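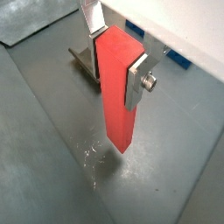
Gaduvero (sketchbook exchange)

Gaduvero is a sketchbook exchange for illustrators and comics artists, run by mail out of the town of Tirnham. I've been in it for a good while now, so I offered to write the entry for this site, and you'll have to put up with me saying "I" in it.

Origins

The exchange was started by Yu-ting Hsiao and Ka-ming Fu, who shared a studio over a frame shop and kept swapping half-finished books across the desk. They invited a few friends to join in and the first round went out one January with 40 people signed up. The name comes from a made-up country in one of Ka-ming's minicomics (a lovely thing, all ferries and bad weather, long out of print).

How a round works

Everybody starts a book, fills the opening spread and mails it to the next person on the list. You get three weeks with each book. You can draw anything you like, but you have to pick up something from the spread before yours – a character, a color, a bit of lettering, even just the angle of a roof. Books are pocket size with 50 pages, and most come home about two-thirds full. Mine came back once with a coffee ring that four different people had turned into four different moons, and I love it more than anything I've drawn myself.

Pencil is discouraged because it smudges in transit. Oil pastel is banned outright, and old members will tell you why at great length.
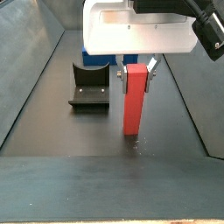
Do you have to be a published artist to join?

Anyone who draws can sign up, and plenty of members have never sold a picture in their lives.

Notable books

The best-known one is Grirnside, begun by Chun-hung Kan as a single drawing of a wet bus stop. The next few artists kept adding streets, and by the end it was a whole town with a newspaper and a feud between two bakers. I-hsuan Yen later redrew parts of it as a short comic, with everyone's permission, and it sold out its run of 297 copies. Shek is the other one people ask about. It's a wordless book, brush and black ink all the way through, and I still think the fox chapter drags, but I'm in the minority there.

Shows and archive

Finished books belong to whoever started them, so there's no complete archive. Tzu-hsuan Kwan scans whatever members are willing to lend, and the online collection stands at 159 books – the early rounds are patchy, and a few are photographed, not scanned. The yearly open table, where you can sit and leaf through the real things, opens on 7th September at the Tirnham library. Bring clean hands and a pen, there's always a blank book going around.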